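Ticket 3523: Tidy-up routine stalls on mixed toy blocks
Product: Farnaline task planner
Opened by: Thoa Hồ
Status: Open, waiting on customer
Date: 11 November 2021

Hi again, support folks! Me with the toy blocks. I know the last ticket got closed as "resolved by update" and the update did help, the cubes are great now, I have no complaints about cubes. But I'm trying to get one boring household chore done from start to finish, which is picking up a kid's blocks and dropping them in a bin, and we're still stuck partway.

The setup hasn't changed since February. Same blue perforated bench, same maple board bolted down on it, same Kollár arm. I run the tidy-up routine with the speed limit at 600 and a timeout of 800, both straight out of your quick start page. Spread the blocks out so there's a hand's width between them and it clears the board, no trouble. Push them together in one corner (you know, like a real child would leave them) and it plans, replans, and then throws error 134, "no valid grasp." Then it just hovers there thinking.

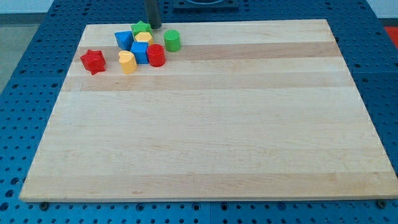

The stars and the heart are what get me. Cylinders standing upright are fine if they have space. The planner seems to treat a star like a fat cylinder, so it wants to close on two points at once, slips, and goes back to the start of the list. If a star has a neighbor close by, it won't even try.

Things I've tried so far:

Cleared the shape cache and retrained on the star by itself. Better when it's alone, no change in a pile.

Swapped the fingertip pads for the softer Mununo ones. It did hold the heart once! Then it dropped it on the way to the bin.

Changed the pick order to "outermost first." This helped the most, but the setting doesn't survive a restart, which I think is its own bug. Should I open a separate ticket for that?

Turned off the overhead lamp in case it was glare on the plastic. No difference at all.

Reply from Skarner support:
Thanks, Thoa. Please set the pick order again, run it without restarting, and attach the planner log. Is nudging turned on under Contact Options? And yes please, a separate ticket for the restart thing.

Reply from Thoa Hồ:
Nudging was off, I didn't know it existed! Turned it on and ran it again. Now it pokes the pile apart first and gets further along, but it pushed the heart clean off the board and then listed it as "done." So that's a new one. Log is attached.

My sister asked me when she can have one for the playroom and I told her to keep bending over for now. I do still think it'll get there. Could you tell me if "done" checks the bin at all, or only checks that the board is clear?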